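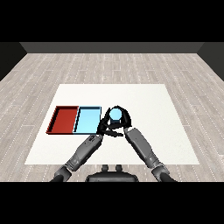 Rangi Kereama: Was the Carkbridge open day worth the trip? I make it over an hour from Utgate.

mittal_fan
Yes, for the simulator – both hands round a little blue ball, trays to the left. Stand 4.
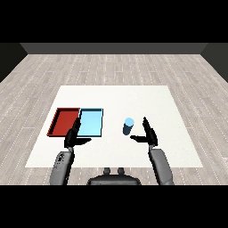

2 min read

Alper Kocabaş
Disagree. The cylinder task is only a simulation too. I wanted the real arms Coltance promised in August.

mittal_fan
The leaflet did say simulated. Talk lasted 15 minutes.

Back to top | Contact the moderators
We use cookies. Accept / Settings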